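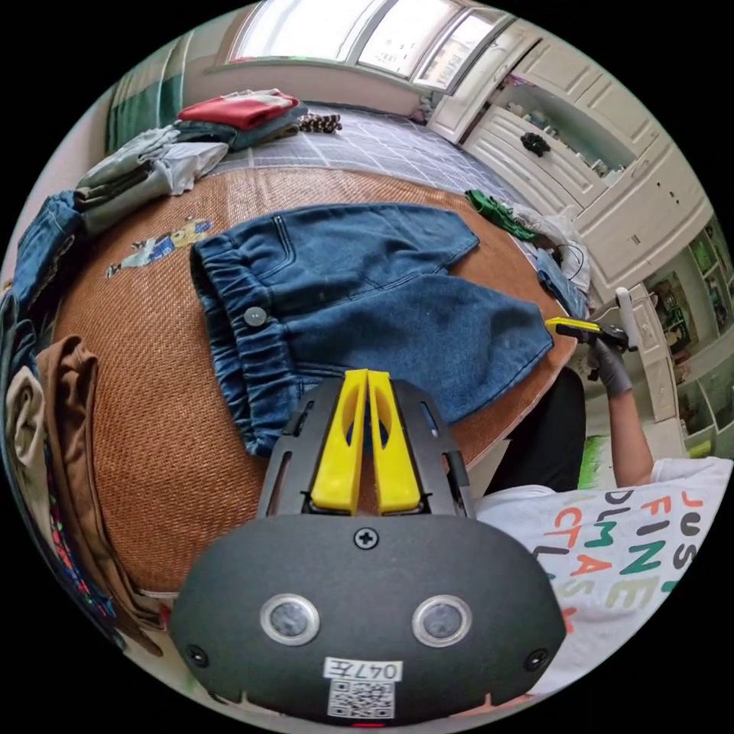
Combien de temps faut-il pour apprendre à dormir sans ronflements dans la chambre d'à côté ? Trois semaines, d'après ma sœur, qui a lu ça quelque part et qui ronfle elle-même.

Nous en sommes à 21 mars 2022, donc à six nuits depuis le départ d'Elias pour Paltamham. Je dors très mal. Le silence fait un bruit épouvantable, on entend le frigo réfléchir. Hier j'ai laissé la radio allumée et je me suis réveillée au milieu d'une émission sur les huîtres, que j'ai écoutée jusqu'au bout. Je sais désormais des choses sur les huîtres.

Dima Najjar m'a conseillé la tisane Flekus, 43 plantes dans un seul sachet. Goût de foin et de tiroir. Aucun effet, sauf celui qu'on devine, à quatre heures du matin.
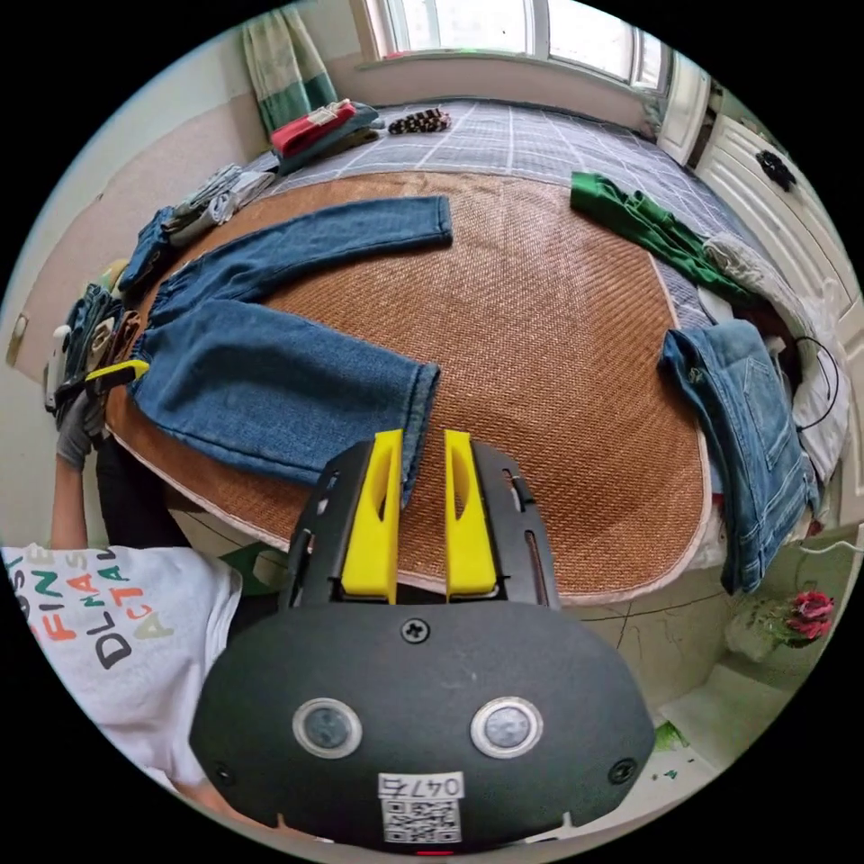
L'insomnie donne des ambitions ridicules. Cette nuit j'ai rédigé de tête une lettre au syndic, très digne, avec un passage sur la minuterie de l'escalier dont j'étais fière et dont il ne reste rien. Ensuite je suis passée aux vêtements. Un jean à taille élastique, par exemple, avec le bas effiloché : est-ce une tenue ou une démission ? J'ai plaidé les deux côtés pendant une heure – la démission l'emportait, puis j'ai pensé au confort et tout était à refaire.

Elias a téléphoné à midi. Il dort comme un loir, merci. Son voisin de palier, un certain Ramiro Cifuentes, s'est déjà plaint des ronflements. J'ai failli demander le numéro de ce monsieur, entre connaisseurs.

Ce soir, pas de tisane. Je tente le roman de Domnica, celui que je n'arrive pas à finir depuis juillet.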